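Ferport Community Kitchen: where we're up to
Progress report to the Zimon Fund, second stage
February 23, 2021

Hi Dolores,

You asked me to write this one the way I'd tell it over the phone, so that's what you're getting. The proper budget sheets are attached separately and Mpho has been through them twice (thank goodness, I'd put the freezer under wages).

The big news first: the evening meals are running! We started with the soup nights you funded in the first stage, and those have now grown into full dinners, cooked in the hall kitchen and sent out in insulated boxes. We had 3,000 meals down as the target for this stage and we got past it with a fair bit of the stage still to go. I'd like to take credit for that, but most of it came down to Benoît rewriting the menu so that two big pots could feed everybody. Before that we were juggling five or six dishes a night and running out of burners.

The menu is simpler now and people seem to like it more. The chickpea stew is the favourite by a mile. The fish pie was not a success. We did it three times, tweaked it each time, and the tubs kept coming back half full, so it's gone. Benoît is still a bit sore about it and keeps mentioning a version with leeks.

Deliveries

This is the part I was most worried about when we put the application in, and it has been the bumpiest. We'd planned on two delivery runs, one along the harbour and one up the hill to the Tarigan flats. The harbour run was fine from the start. The hill run was always late, and cold pasta bake is a sad thing to open your door to. Omid drove it himself a few times to see what was going on and found that the lift at the flats was eating up half the trip. We now ring ahead, and whoever's home on the ground floor (usually one of two very cheerful neighbours) props the door and takes the boxes for their side of the building. It has made a huge difference.

We have 200 households on the list at the moment. Some want a meal every night we cook, some only when things are tight at the end of the month, and we've stopped asking people to say which they'll be. The old form had a whole page on it. The new form is one side of paper and asks for a name, an address, allergies and how many mouths. I know your office likes the longer version, so could we talk about that? I'm happy to collect the extra details some other way, maybe with a yearly chat, but the long form was putting people off and I could see it happening at the counter.

The tasting afternoons

You'll remember we had a line in the budget for trying out new dishes with the people who eat them. We've been doing these as small afternoons with tea and samples, chairs spread well out and the windows open, and they've turned into my favourite part of the job. People are blunt! One gentleman told me our rice pudding tasted of the box it came in, and when I tried it again at home I had to agree with him. We've changed the boxes.

The comments go onto cards and then into a big folder, and Benoît reads them when he's planning the next month. So far they've given us more pepper in nearly everything, smaller portions of the heavy dishes, a proper vegetarian option every night and a very strong opinion about raisins.
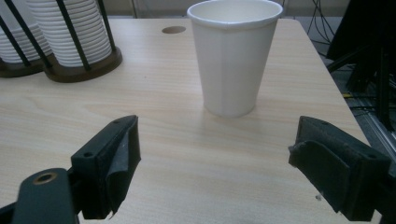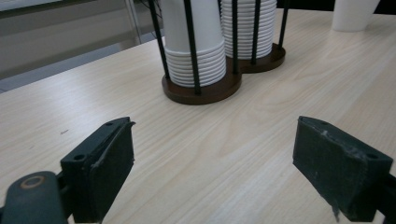

Palesa Coetzee

Training is going well too. The grant covered food safety certificates for everyone who handles the meals, and all of our regular cooks now have theirs. We did the course in two lots so the kitchen could stay open. The second lot had the better trainer, I think. She brought in a fridge thermometer that had been reading wrong for years and passed it around, and I've noticed people checking ours a lot more since.

Equipment. The new Vasier oven arrived late, which you know about because I rang you in a panic. It's in now and it's a beauty. It holds twice what the old one did and the door shuts without anybody leaning on it. There was an extra $300 to pay for the electrician, who had to run a new line from the board, and I've covered that out of what we saved on packaging. Mpho has marked it in the budget sheets so you can see where it moved from. If that needs a form from you, send it over and I'll fill it in the same day.

What hasn't happened yet is the cooking classes. I'm sorry about this one. We'd said there would be a first round by now and there hasn't been. The hall limits made it hard to get a decent group around the benches, and I didn't want to run them as a video thing when half the people who'd signed up told me they don't have the internet for it. My plan is to start in March with very small groups, four people at a time, and do each class twice. It'll take longer to get through everyone but I'd sooner do that than drop it. The money for classes is sitting untouched.

The other thing on my mind is the herb garden out the back. It wasn't in the application, I know. One of the neighbours gave us $100 toward soil and we had old crates lying about, so there's now parsley and chives and some mint that is trying to take over the path. It hasn't cost the grant anything. I only mention it in case you visit and wonder why there's dirt by the back door.

Things I'd like to ask you for, while I have you: a decision on the short form, a yes or no on carrying the class money into the next stage, and a date when you could come and eat with us. Omid says he'll pick you up from the station if you come by train. Let me know if you've got any allergies, and how you feel about raisins.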